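Search this site
Go

How to read the wind before a day tour on the Larkport side

Before you leave the parking lot at Plurnier, you should already know where the new snow went in the night. The forecast gives you the wind for the whole region, but each valley turns it a little. These steps take me fifteen minutes.

1. Write down the ridge wind from the last 24 hours, direction first, then speed.
2. Mark on your map every slope that faces away from that wind. These are the loaded slopes.
3. Compare with the snow stake at Flandow. In May I read 134 cm in the evening and 168 cm the next morning, and only a small part of it fell from the sky. The rest was carried by the wind.
4. Choose a route which stays out of the loaded slopes above 700 m.

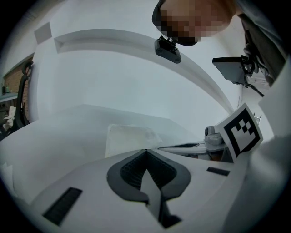 A reader of the first version wrote that step 3 can fool you, as the stake at Flandow stands in a hollow and collects more snow than the open ground, so it is better to read a second stake at Rowlands the same morning. I agree with this and I do it now.

On the way up, stop at the first small bank that faces the same direction as your slope, and step on it from above. If cracks run out from your ski, or the snow breaks in blocks, go back to step 4 and take the lower route. Repeat it when the terrain changes direction.

Contact | Copyright | Back to top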